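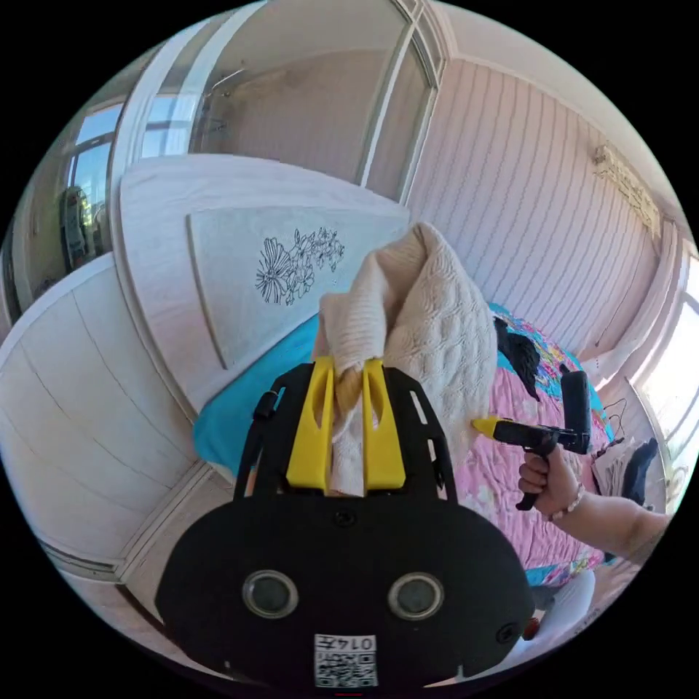

The Bed Is the Best Table in the House

By Kenna Urquhart

Every year, toward the end of August, when the evenings in Arimgate start to have a bit of an edge to them and I find myself closing the kitchen window before supper, I drag everything woolly out of the closet and put it on the bed. It is far too early, of course. I won't want a sweater until the leaves turn, and my husband points this out each time he comes upstairs looking for his glasses. But I love the job, and I've loved it since I was small enough to be lifted up and set down among the pillows while my mother sorted the winter things around me.

There are people who fold at a table. I have tried it (we had a perfectly nice dining table in the Jindport apartment, and I cleared it off and everything) and I felt like a store clerk. A bed is wider, for one thing, and it's soft, so a sweater can spread itself out without sliding off onto the floor. You can walk around it. You can sit down on it in the middle of things and read an old care label for longer than a care label really deserves. And you have to finish, don't you? Whatever is still on the bed at ten o'clock at night is standing between you and your sleep, and I know of no better way to get a closet done.

I make the bed properly first, quilt and all. My mother's rule was that you never sort on sheets, and I suppose she had some notion about lint, but I keep the rule mainly for the pleasure of it. A good flowered quilt pulled up smooth makes even a heap of old cardigans look like something you'd want to own. Plain knits do especially well on a busy print. You lay down something the color of oatmeal, and every cable and rib stands up and asks to be looked at, and you find the little snag by the cuff that you missed all last winter.

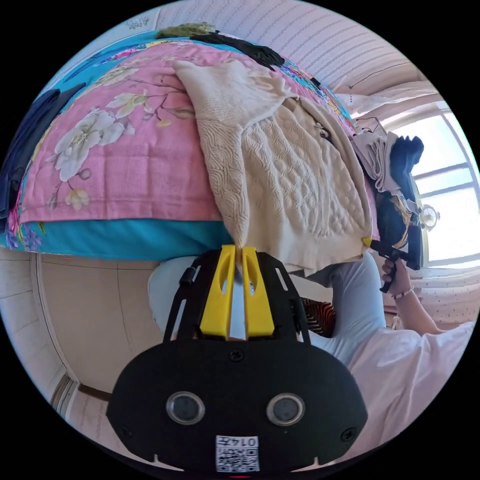 Cream knit on pink: a flowered quilt with a turquoise edge makes a cheerful place to sort.

I start with whatever is biggest. The heavy things take up the most room and the most patience, and I have more of both at the beginning. In our house that means the throws, then the thick sweaters, then the thinner ones that go under jackets, and finally the odds and ends: the scarf that belongs to a coat I gave away, the gloves, the one leg warmer. I pick up each piece, hold it up to the window, and look through it. Daylight is wonderful for this. A thin elbow that you'd never notice under a lamp will show itself right away when there's sun behind it.

Then I give it a shake, a gentle one, and lay it down again and leave it alone for a minute while I do something else. I learned this from a woman who ran a blanket stall in Vuldale when we lived over that way, and who handled her stock as though it were all slightly tired from traveling. Let it lie, she used to say, it'll tell you where it wants to bend. I was young and thought this was sales talk. But knitting does settle if you give it a little time, and the folds come easier afterward, and there's much less of that tugging at corners that stretches a hem out of shape.

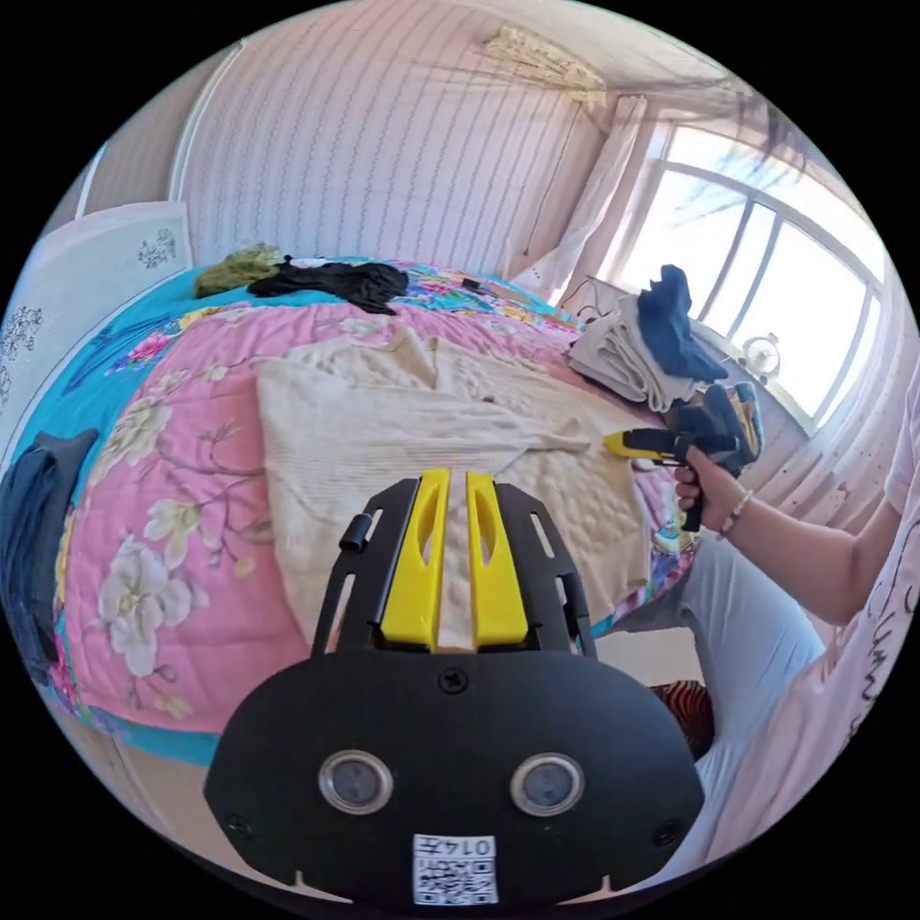 Flattening is the part most of us rush, and I'm as guilty as anyone when the phone is ringing. The trick is to work from the middle outward with your palms, pressing lightly and never pulling, until there are no ridges hiding underneath. A cream knit laid right across the middle of the quilt, with nothing else on top of it, has all the room it needs; you can see straight off whether the pattern is running true or has gone on the slant. Give it that room even if it means shoving everything else to the edges. I like a corner for the finished things, the way the beige and white folds are stacked at the corner of this bed with something navy on top, and I try not to let anything unfolded creep over to join them. My own corner is the one closest to the door. By the second hour it leans badly, and I end up making a second stack beside it and pretending I'd planned to.

As for the fold itself, I've read a great many instructions over the years, with arrows, and I've gone back to what I was doing at the start. For a sweater, the arms come in across the back, then the sides to the middle, then the whole thing over on itself from the bottom. Two folds for a thick one, three for a thin one. For a throw, halves and halves again until it fits the shelf. If there's a thick cable running down the front, I try to bend the piece between the cables so that the crease doesn't land on top of one. It isn't always possible. Some patterns are all cable, and then you simply do the softest fold you can and put that one on top of the pile, where nothing will squash it.

My favorite thing in the whole collection is a Siqueira pullover that I bought with my first decent paycheck and have been mending ever since. Nearly 5 years ago I took the left cuff right off and knitted a new one in what I was sure was the same shade. It is not the same shade. It's close enough on the bed in the morning, and by mid-afternoon it's a different sweater from the wrist down, and I've grown so fond of it that I'd be sorry to see it match. It gets the best spot on the shelf, between two sheets of tissue, and I say goodnight to it, more or less, until the cold comes.

The dark things I save for last, in a bunch. Navy and black always arrive on my bed in one great crumpled lump, and I have to carry them over to the window one at a time to work out which is which. I have put away a black cardigan with the blue ones two winters running. They pick up everything, too, so I keep a clothes brush on the nightstand and go over each piece before it's folded, front and back, and then brush the quilt for good measure before the pale wools go anywhere near it again.
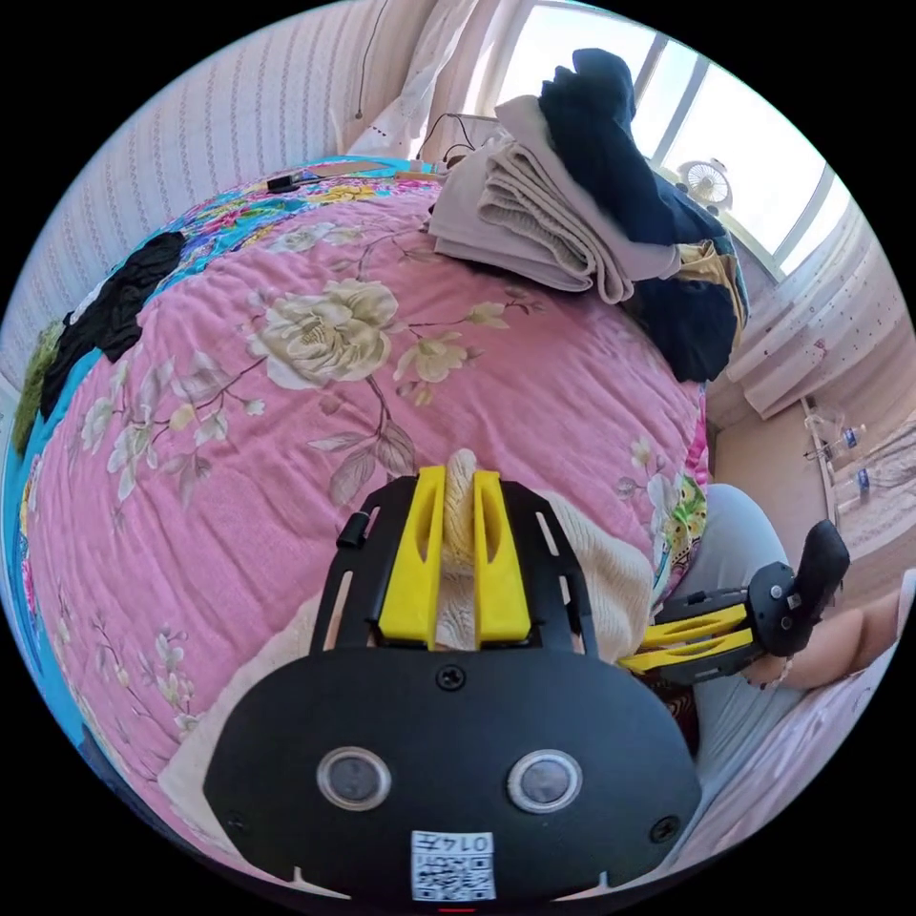
Kirstin Menzies wrote to tell me that she never folds a heavy knit down to its final size on the first go. She folds it once, goes off and has a cup of tea, and comes back to finish. She also thinks I'm wrong about tissue paper, which she says only slides around and makes a mess of the shelf, and she'd like me to try old cotton pillowcases instead, one per sweater, with the open end turned under. "They breathe, they wash, and everybody has too many of them," she wrote, and then went on for another page and a half about moths, all of it useful and some of it quite alarming.

I did try the pillowcases. I found 5 in the linen closet that had lost their partners, and they're on the shelf now with the thick sweaters inside, looking like a row of small bolsters. I can't tell what's in any of them, so I've pinned a scrap of matching yarn to each one. The pullover kept its tissue.

The bed was clear by suppertime this year, all except for the scarf without a coat, which I had around my neck when I went down to close the kitchen window.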